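Why do we sort wires?

A wire is a thin piece of metal that carries electricity. Most wires wear a coloured coat, so we can tell them apart. At the Nolwood workshop there are about 50 pieces of wire, and they love to make knots!

Sorting helps us. First, pull one wire out slowly – never hard. Then make a loose ring with it. Last, put it in a bin with small compartments, one kind of wire in each. Next time you will find it quickly.
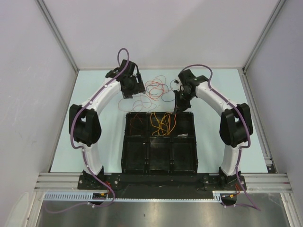
Orange-red wire in a tangle, and a black bin with six compartments.

Can you sort a drawer at home?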